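Ticket 172: Drallbridge cell, left gripper slow to close
Status: open
Opened by: Meinir Parri

Left gripper on the drinks cell lags on the close command. Delay is 90 ms on the left and 31 ms on the right, same program, same speed setting. Wrist bolts checked and tight. Started after the August software update. Table laid out with jigger, wine glass and bowl of ice for the tests.

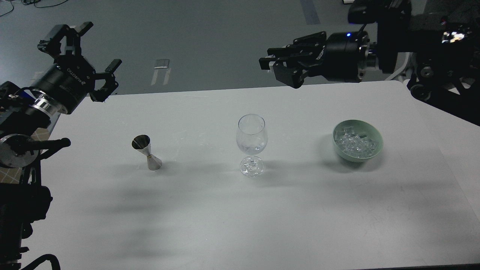

Faraji Swai: Check the left gripper's settings before you swap any cables. The update put ours at Gestville back to default force and speed, and only on one arm.

Settings read back. Left speed was at default, right was not. Copied the right-hand values across and restarted the controller. Delay now matches on an empty close. Six more runs to do with the glass in place before I close this. Cable ties on the left arm still to be looked at.
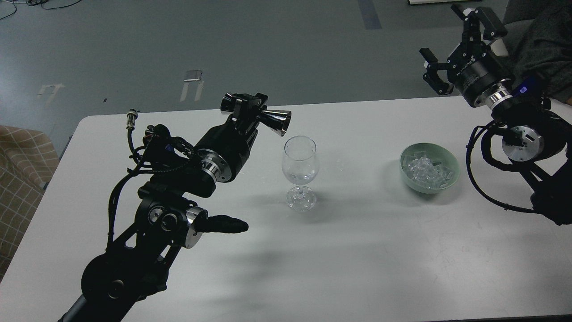
Both arms over the table, glass and ice bowl set out.

Next update after the 6 runs. Spare cable stays on the shelf for now.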